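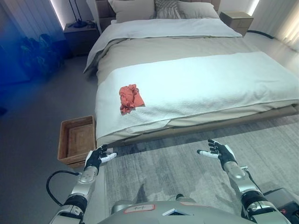 Leonilde Cunha wrote in to say that the old version of this section had her tying the straps before the mattress was pulled clear of the headboard, and that she had to undo the lot and start again. The order of the steps has been changed.

Section 4: Fitting the Caldeira heated underblanket

This section covers fitting the underblanket to a single, double or queen bed, connecting the controller and running it for the first time. For king beds with two controllers, read this section first and then Section 5. Cleaning and storage are in Section 7.

4.1 Before you start

Unpack the box and lay everything out on the floor. You should have the underblanket, the controller and its lead, the strap set and the warranty card. If the bag around the controller has been opened, don't plug it in. Contact Flidley at the address on the back cover.

Check the following:

The bed is flat. The underblanket must not be used on an adjustable base or a sofa bed.

The mattress is no thicker than the straps will reach around. If you have a pillow-top mattress, order the long strap set from Flidley.

There is a power point close enough for the controller lead to reach without stretching. Do not use an extension cord, a power board or a timer plug.

CAUTION: Do not use the underblanket with an infant, or with anyone who can't feel heat or can't work the controller. If you have a pacemaker, talk to your doctor first.

4.2 Fitting the underblanket

1. Strip the bed down to the mattress. Take off the doona, the sheets and any mattress protector.

2. Pull the mattress away from the headboard so you can get your hands behind it.

3. Spread the underblanket on the bare mattress with the printed side up and the socket at the foot end. The socket can go on the left or the right. Pick the side nearer the power point.

4. Move the underblanket down until its top edge sits 300 mm below the head end of the mattress. The pillows must not rest on the heated area.

5. Pass the straps under the mattress, starting with the foot end, and clip them on the far side. Leave them slack.

6. Smooth the underblanket from the middle outwards with flat hands. Feel for ridges and doubled edges as you go.

7. Tighten the straps, foot end first. The underblanket should lie flat without being stretched. If the corners lift, the straps are too tight.

8. Push the mattress back against the headboard. Check that the lead hasn't been caught between the mattress and the base.

NOTE: A mattress protector goes over the underblanket, not under it. A thick wool or foam topper should not go over it at all. The heat builds up underneath and the controller will shut down with a fault code.

4.3 Making the bed

Put on the protector, then the fitted sheet, then the rest of the bedding as you normally would. The bedding you use makes a fair difference to how the underblanket feels. With a cotton sheet and a light doona you'll probably want a higher setting than with flannelette and a heavy one.

Throws and blankets across the foot of the bed can stay on while the underblanket is warming. Take off anything heavy. Clothes, cushions, folded towels and suitcases hold heat in one spot and should be moved before you switch on. Small items are easily missed on a thick blanket, so run your eye over the whole bed.

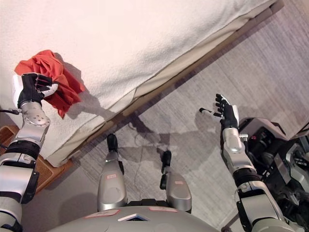
Red-orange cloth bunched on a white blanket.

Pets should be kept off the bed while the underblanket is on. Claws will go through the cover.

4.4 Connecting the controller

1. Make sure the power point is switched off.

2. Push the controller plug into the socket at the foot of the underblanket until both clips click. Tug it lightly to check.

3. Run the lead along the side of the bed, outside the bedding. Don't tuck it under the mattress and don't wind it around a bed leg.

4. If the bed frame has a side rail, let the lead hang over the rail and down to the floor. Keep it clear of slats, drawers and castors. On a gas-lift bed, raise and lower the base once, slowly, and watch that the lead moves freely.

5. Put the controller where you can reach it lying down. It can sit on a bedside table or hang from the hook supplied. Don't put it under a pillow.

6. Plug the lead into the power point and switch on. The light on the controller shows green, then goes out. The underblanket is now on standby.

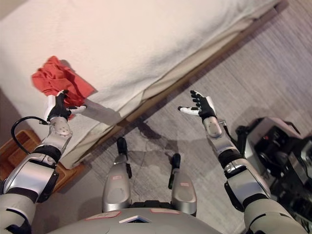
Blanket hanging over the long side of the bed, with the rail and carpet below.

NOTE: A blanket that reaches the floor can hide the lead. Lift it and check the lead each time you change the sheets, and after vacuuming.

4.5 First use

The first run should be done while you're awake and at home. There may be a faint smell from the new wiring cover. It goes after a night or two with the window open.

1. Press and hold the power button until the display lights up.

2. Press the up arrow until the display shows the highest setting.

3. Pull the doona up over the bed and leave it for 28 minutes.

4. Turn the doona back and feel the sheet in several places. It should be evenly warm from the shoulders to the foot. A cold strip means a fold in the underblanket. A hot patch means the same, or that something has been left on top.

5. If you find either, switch off at the power point, let the underblanket cool, and go back to step 6 of 4.2.

6. Set the level you want for the night. Most people sleep on 1 or 2 and use the higher settings only for warming up.

The controller switches itself off after 10 hours. To change this, hold both arrows together until the display blinks, then step down to the time you want. The controller remembers the setting even if the power goes out.

CAUTION: If the display shows 57, the controller has found a fault in the heating wire. Switch off at the power point and unplug. Don't try again on a lower setting. The underblanket has to be replaced.

4.6 Using the Jitside timer

Controllers sold with the Jitside timer have a clock button on the left edge. Press it once to set the time of day and twice to set the start time. The underblanket will come on at that time every evening until you cancel it. Don't use the timer when you're away.
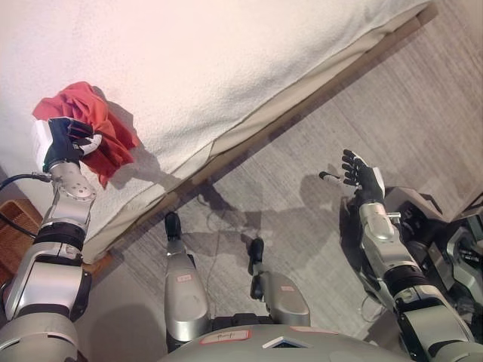 Can the timer be left set if I'm only home some evenings? I'm on rotating shifts and the bed could be sitting there heating with the washing dumped on it.

Reply from the Potham service desk: No, please cancel it on the evenings you're out. Press the clock button and hold it until the clock symbol goes off. Your start time is kept, and one press brings it back when you're home again. Keep the washing off the bed either way.

4.7 Routine checks

At the start of each cold season, take the underblanket off and hold it up to a window. Look for scorch marks, worn stitching and wires that have crossed or bunched. Check the plug clips for cracks. If anything looks wrong, don't use it.

Straps stretch with use. Retighten them whenever the underblanket starts to creep towards the foot of the bed. Replacement straps are listed in Section 8.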